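Subject: Re: [arm-users] Riner wrist drops into protective stop during pick-up
From: Frøydis Backlund
Date: September 1, 2018

Fedir Symonenko wrote:
> Our arm stops at the wrist joint on the toy kitchen
> task, always during the approach. The log gives code 22
> and nothing else. We swapped the cable and the fault
> came back. Is the joint finished?

Probably not. We had code 22 in June on the same model. The Gemov driver raises it when the wrist torque reading goes stale for more than 30 ms, so it says nothing about the gearbox.

In our case the bus was sharing a port with the camera. Moving the arm to its own port cut the stops, but did not end them. The rest came from the filter setting, which the Sonason update had put back to 300. Set it to 100 and restart the controller – a reload is not enough.

Please keep the guard closed while testing. After a code 22 the brake engages late, and the wrist sagged roughly 30 mm on ours before it held.
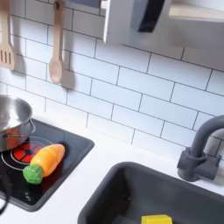
If it still stops after that, send the full log from power-up, with the driver version.

Frøydis

Related threads
Frei gripper loses zero after power cut
Riner brake test procedure
Gemov driver: stale readings on a shared bus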